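Notes on collecting demos for the drive caddy insertion task. Long thread, mostly for people who are about to start the same kind of thing. 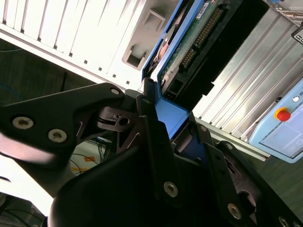 *Wrist view on approach, caddy held by the blue tab.*

**1/** The task: pick a hard-drive caddy, bring it to the bay in a white chassis, seat it. Policy input is the wrist camera plus joint positions and gripper width. Output is a short chunk of end-effector deltas. No force signal goes into the policy. We log force anyway.

**2/** Target for the first round was 300 accepted demos. Accepted means the caddy is seated, the gripper has released, and the arm has backed out without dragging the caddy along. A demo that seats and then pulls the caddy back out goes in a separate folder. We have more of those than I'd like.

**3/** Wrist camera only was my call. Ghazala Zaidi wanted a fixed side camera as well, and she was right about labeling. For training I still prefer the one view. The fingers cover a lot of it, and the policy has to learn which part of what remains carries information. At this stage of the approach that's the caddy edge and the opening.

**4/** Grip point matters more than I expected. Pinching the tab leaves the caddy free to pitch a little between the fingers. Operators compensate by eye without noticing they do it. The policy copies the compensation even in episodes where the grip is good, and then it overshoots.

**5/** Partial fix: vary the grasp on purpose. Operators get a grasp offset before each episode and are told to hold it within reason. If the offset isn't in the data, the correction looks like noise to the model.

**6/** Episode metadata, in case anyone wants to copy the format:

- operator
- bay index
- grasp offset (commanded, not measured)
- chassis pose ID
- outcome
- free text

**7/** Free text is the field I'd keep if I had to drop the rest. "Caught the lip, wiggled" is more useful than a success flag. I grep for "wiggled" about once a day.

**8/** On wiggling. Human operators have at least two insertion styles. One lines everything up in free space and pushes straight. The other makes contact early and slides along the edge until it drops in. Both work. Mixed together with no style label, they gave us a policy that hovered in front of the bay and did neither.

**9/** We tried conditioning on operator ID first. It helped, but it also memorized Adeel's habit of pausing before contact. The pause is long enough that the model learned to stop moving and stay stopped. We now trim any segment where the end effector is still and the gripper command doesn't change.

**10/** Trimming caveat: keep the stillness right after the gripper closes. Cut that and the policy starts to lift before the fingers have finished closing. I lost most of an afternoon to this and blamed the controller.

**11/** Teleop goes through Tam, our in-house leader arm setup. Latency is fine. Scaling is not. At 1:1 people are fast and rough near the bay. Scaled down they're precise but reposition the leader constantly, and every reposition shows up as a gap in the motion. We settled on 1:1 for transit and a foot switch for fine mode.

**12/** The switch state is logged and NOT given to the policy. Someone will ask. With it as an input, training loss looked great and rollout was useless, as you'd expect when nothing presses the switch at test time.

**13/** Lighting. The finger plates are matte black and still blow out along an edge when the light comes in low. We thought about masking the gripper out of the image entirely. Tested it, slightly worse. My guess is that the fingers give the network a fixed reference for where the caddy ought to be.

**14/** We use random brightness and small random crops. No horizontal flips, for obvious reasons. No heavy color jitter either — the blue of the caddy is one of the few things in view that separates cleanly from the black fingers, and I'm happy to let the model lean on it for now.

**15/** That bill comes due when we change caddies. The Hirkham units on order are gray. I'll report back.

**16/** Chassis poses: 9 of them, marked and numbered. Operators rotate through in shuffled order. In the pilot we did all of pose one, then all of pose two, and so on, and operator skill ended up confounded with pose. Later poses looked "easier" purely from practice.

**17/** Session length. Quality drops well before people say they're tired. You can see it in approach speed variance. We cap a block at 7 episodes, then switch operators. Feels absurdly short. Rejection rate went down enough to pay for the changeovers.

**18/** Resetting the cell is the real cost. The arm does the insert, then a human pulls the caddy and puts it back at the start. We looked at scripting the reset by replaying the demo in reverse. It works for straight insertions and jams on the sliding kind, which is a decent style classifier if you need one.

**19/** Failed demos: I used to delete them. Now they're kept and labeled by phase (grasp, transit, align, seat, release). Not used for cloning. Used to train a small classifier that flags a rollout as going bad during align, so the arm can back off and retry before it jams.

**20/** Retries need their own data. A policy trained only on clean approaches has no idea what to do from a crooked caddy half in the opening. We collected those by starting episodes from bad states: operator A leaves the caddy misaligned at the mouth of the bay, operator B recovers. Slow, annoying, and the best data in the set per episode.

**21/** Storage and replay run on Pruralness, which is four scripts and a viewer. Every episode is watched once at double speed before it's accepted. Ghazala and I split that. We disagree mostly on release: how far the arm must back off before an episode counts as complete. It's written down now, which settled it.

**22/** Stuff I'd do earlier next time:

- sync check between camera and joint log at the start of every block
- screws on the finger plates checked with a driver, daily. A loose plate shifts the grasp and you won't catch it in the video
- one reference insertion, same pose and operator, recorded each morning
- write the rejection rules before the first demo

**23/** The sync check deserves its own post. We had some 4 frames of drift in one batch from June. The policy trained on it looked fine in transit and pushed late at the bay, every time. Replaying actions over the video made it visible in a minute. We hadn't replayed anything until then.

**24/** Open question for anyone who's done connector insertion: do you chunk through contact or force a replan at contact? Sumivano, our rollout harness, supports both. Replanning looks safer and is jerky. I don't have enough rollouts to say more.

**25/** Adeel Usmani is writing up the recovery data separately, with the phase labels. Will link it here when it's up.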